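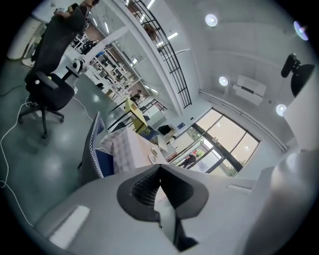

Every shared workroom I have ever rented a corner of has sooner or later acquired a tablecloth. It arrives without a vote. One week there is an honest table, scratched and faintly sticky, and the next there is a check pattern on it and people have started lowering their voices.

I used to be against this. A tablecloth in a place of work struck me as a lie, like a doily on a lathe. It hides the cable holes, it catches on your knees and it has to be washed by someone, a subject on which the tenants of Stirolon once exchanged 72 emails.

Marianna Pietrzak, who bought ours, paid 300 for the fabric and has never said 300 of what. She put a small dish on it. Then another small dish. I have yet to see anything useful in either, and I have yet to see anyone dump a drill on that table, though every bare surface in the building is treated as a skip with legs.

So I have changed my mind, grudgingly. We spend a fortune on shelving and go on believing that one more white unit will make us tidy. It won't. Shelves only tell people that there is room. A cloth tells them that somebody might mind.

Hooman Ahmadpour disagrees and wants the thing gone by December, on the grounds that crumbs collect in the folds. He may be right about the crumbs. I notice he still eats his lunch there, with a plate.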